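Stone Countertops: Frequently Asked Questions
Tandis Stone & Tile, Mercado Street showroom, Tranton
Last updated September 6, 2020

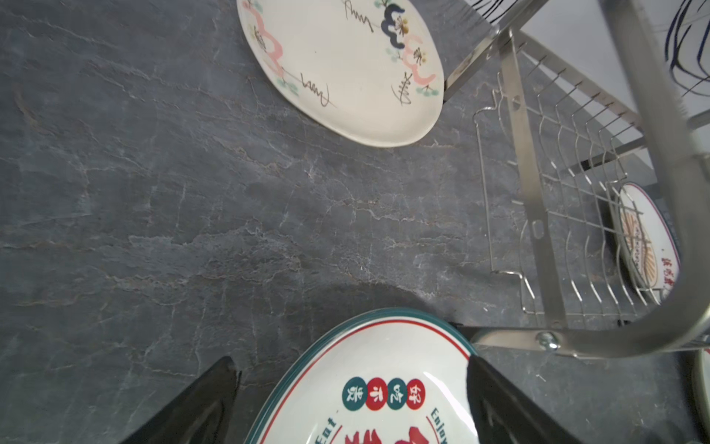

We get most of these questions by phone during the first week after an install. If yours isn't answered on this page, call the showroom or use the contact form.

Does slate need to be sealed?

It depends on the slate. Dense slate takes in very little and some owners never seal it. Softer slate will darken where oil lands on it. Put a few drops of water on a spot near the wall and wait 15 minutes. If the stone under the drops has gone dark, it should be sealed.

How often do I reseal?

Once a year for a kitchen, every two or three years for a bathroom vanity. Repeat the water test before you buy sealer. Plenty of tops pass it and can be left alone for another year.

Will my top match the sample?

No two slabs match. Veins, rust-colored lines and changes in shade are part of the stone, and a hand sample is too small to show them. We ask every customer to come in and approve the full slab before we cut. If you can't come in, we will send photos, but color on a screen is only a guide.

Can I set hot pans on it?

Slate and granite handle heat well. The sealer and the seam glue don't handle it as well. Use a trivet, especially near a seam or the sink cutout.

What do I clean it with?

Warm water, a drop of dish soap and a soft cloth. Rinse and dry. Do not use vinegar, lemon, bleach or anything with grit in it. Glass cleaner is fine on polished granite but leaves streaks on a matte finish.

There is a light scratch. Is it ruined?

Most light scratches in matte slate can be rubbed out with fine sandpaper, followed by a little mineral oil on a rag. Try a hidden corner first. Polished stone is a different matter and needs a shop visit.

What is Plekix?

Plekix is the sealer we put on before delivery. It is clear and has no shine. It takes a full day to cure, so please keep the top dry and empty until the day after install. Oil and sealer don't mix, so if you like the darker oiled look, tell us before we seal.

How much does it cost?

Our slate starts at $32 a square foot for material only. Cutting, edges and install are quoted separately. The smallest job we take is $226, which covers a single windowsill or a short shelf. Most customers with an average kitchen and a plain edge spend close to $4000 in all.

How long does it take?

Two to three weeks from the day we measure. October is our busy month and it can run to four. Cabinets have to be in place and level before we measure.

Do you work in older houses?

Yes. Our own building dates from 1959 and the walls aren't straight there either. We make a template on site and cut to the wall. If the old cabinets need bracing to carry the weight, we will tell you at the measure visit.

Do you sell offcuts?

Yes, from the rack behind the showroom. Prices are marked in chalk on the back. Offcuts are not sealed and can't be returned.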